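Kitchen waste bins: what goes in from October

The new food waste round starts in October, and 900 homes between Flonder and the Nechyporuk estate will get a lidded caddy for the kitchen and a larger bin for the kerb. Both will be dropped at your door with a roll of liners. If you live in a flat with a shared bin store, you will only get the caddy.

All cooked and raw food can go in, including meat, fish, bones, cheese, eggshells, tea bags and coffee grounds. Bread counts too, even when it has gone mouldy. Please keep out liquids, cooking oil and any sort of packaging, including the kind marked as compostable. Last year's trial in Plorkley had 29 loads turned away at the plant, and nearly all of them had plastic film mixed in with the food.

Put your kerb bin out by 6am with the handle pulled forward, which locks the lid against foxes. The crews will come once a week, on the same morning as your recycling. General rubbish stays at once a fortnight.

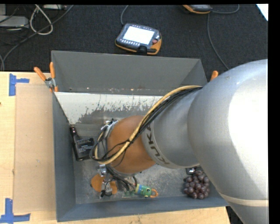 Liners are free. When you get down to the last few, tie one to the handle of your kerb bin and the crew will leave a new roll. You can also pick them up from the library desk or the Veltel shop on the high street — two rolls per household at a time. Newspaper works well if you run out. Carrier bags don't, as they have to be picked out by hand.

We have had a few letters about smells. Petro Mykhailiuk, who ran the Plorkley trial, suggests emptying the caddy every 2 days in warm weather and giving it a rinse with washing-up liquid. A sheet of kitchen roll at the bottom soaks up most of the wet. Fish skins and chicken bones can be kept in the freezer until the night before your round.

Households of six or more can ask for a second kerb bin. Allow 4 weeks for it to arrive. Forms are at the library, or ring the waste team before noon.

If you already compost at home, carry on. The caddy is still handy for the things a garden heap won't take.

Share (14) | Comments (6)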